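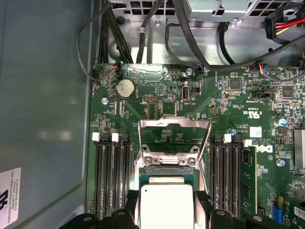

One reviewer of our June draft asked whether a wrist view alone could ever be enough for work inside a desktop case, and we were delighted to put that to the test!

Figure 4. Wrist view over the open CPU socket, gripper fingers on either side of the processor.

4.2 Wrist-only training

We trained Hornora on 2,999 demonstrations using just this view, then ran 100 trials on each of 8 boards. It beat the Gromden baseline on every board, a result we find really exciting.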